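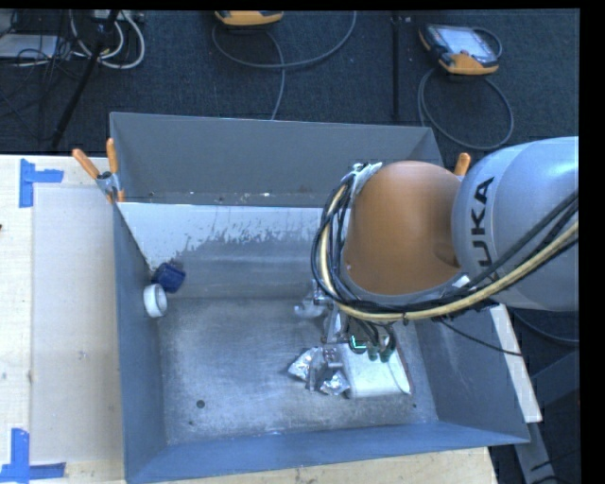

The grey bin, with the foil, the white roll and the dark blue item still in it.

From: Henrique Rocha
To: Workshop sorting list
Date: Thursday, July 18, 2019
Subject: Re: What goes in the grey metal bin?

Dear all,

Thank you, Edine, for your message. I answer between your lines, as I find it easier to follow.

> I looked in the grey bin this morning and I am confused. I thought
> it was for mixed small items only, but there is foil in it again.
> Should I take it out?

Please leave it. Foil is allowed in this bin, also when it is crumpled. At the moment there are two pieces, a larger one with a point and a smaller one next to the white container. What I would ask is that you do not press the foil into a tight ball before you throw it in. At Pollton they accept it in both forms, but small balls fall through their first grid and come back to us with the rest.

> And the white roll on the left side, is this packaging or is it
> material we still want?

I do not know. It lies on its side near the wall of the bin, below the dark blue thing, and I did not put it there. If it belongs to somebody, please take it to the shelf before Monday. The same is valid for the dark blue thing. After that I will treat both as mixed items.

> Last point: does anybody weigh the bin any more? The sheet on the
> door stops in the spring.

Yes, but I write the weights in the file now and the paper sheet should be removed. Since the start of the year we have sent 1,182 kg to Pollton and 2,111 kg to Vindthorpe. The Vindthorpe figure is higher than I expected — I think it includes the old shelving, and I will ask them to check.

Two small rules, which were perhaps not clear in my earlier message:

White containers go in with the lid off. If there is food or glue inside, rinse them first.

Please do not fill the bin over 60 kg. The trolley can carry more, but the door sill cannot be passed with it, and last time we needed 20 minutes to get it outside.

Usmani asked if we could have a second bin of the same size. I have requested a price and will write again when I have it.

With kind regards,
Henrique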